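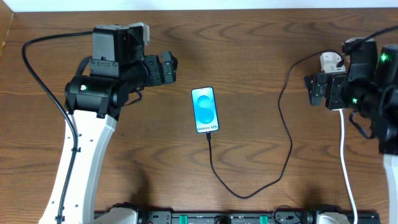 Figure 1. Phone lying flat on a wooden tabletop with a wavy grain.

Wood Surfaces in the Home, handout 3: Reading a tabletop

Okay, a few of you asked me to write up what I rambled about in class, so these are the notes, more or less in the order I said things. Bring them with you next time because we'll be working on the sample boards and I don't want to repeat the sheen part (I will anyway, you know me).

Start with Figure 1. I want you to look at the wood between and around everything else and tell me what the grain is doing. Dark bands that curve, lighter streaks in between, all of it sweeping sideways. That kind of wavy figure is lovely to live with and a little annoying to repair, and I'll get to why.

Grain first

When a board is cut so the saw runs more or less flat across the growth rings, you get big loops and waves. When it's cut closer to square with the rings, you get straight, even lines. Both can come out of the same log! I can't tell you the species from a photo and neither can you, so please don't write "walnut" on your worksheet just because something is brown. Stain can make almost anything brown. Write down what you see: warm brown, strong wavy grain, darker and lighter bands. That's plenty.

I also can't tell you from a photo if a top is solid wood or veneer. For that you have to get down on the floor and look at the edges and the underside. On a solid board the end grain should make sense with the pattern on top. Go home and crawl under your own table, it's good for you.

Now the sheen

There's a faint shine across the middle of the table in Figure 1. Notice it's soft, with no hard mirror reflection in it. I use four words in this class: flat, satin, semi-gloss, gloss. Pick the one you'd use here and be ready to defend it, but remember that light from one direction can fool you. Walk around a real table before you decide. I changed my mind on the big Trurkeck table three times and I'd been polishing that thing since January.

How to look at a top properly:

Clear everything off it.
Turn off the overhead light and put a lamp low at one end.
Crouch until your eyes are nearly level with the surface.
Look along the grain, then across it.
Mark anything you find with a bit of low-tack tape. Take the tape off the same day.

Scratches that run with the grain tend to hide. Scratches that run across it jump right out at you. With a wavy pattern the direction keeps changing, so when you rub out a mark you have to keep turning your hand to follow the curve. That's the annoying part I mentioned. Go slow and do 20 light strokes, wipe, look again, and stop the second it's good enough.

Things that live on tables

We talked for ages about this one. Phones, keys, mugs, laptops, the mail. A phone laid flat is pretty gentle as these things go, but slide it around with a crumb of grit underneath and you've got yourself a scratch. Lift, don't slide. Same for anything with a hard base, and stick felt pads under whatever stays put. Cables with metal ends are sneaky too, they get dragged over the edge and nick it.

White rings from mugs are usually moisture caught in the finish. Leave them alone for 2 days before you try anything, some fade all by themselves. Dark rings mean it got into the wood, and that's a longer conversation we'll have in the Konlow workshop.

For everyday cleaning I use a barely damp cloth and then a dry one right behind it. No spray straight onto the top, please. I know the bottle says you can.

For next time (March 9, 2020)

Pick one table you use every day and fill in the sheet: color, grain, sheen, edges, marks. A half page is fine. Add a photo if you like, taken from above and with some light coming across it. Last term I got 33 sheets back and about half skipped the edges, so do the edges!

Sample boards are in the Lirkutero cabinet, second shelf. If you borrow one, wrap it in the cloth it came in and have it back before class.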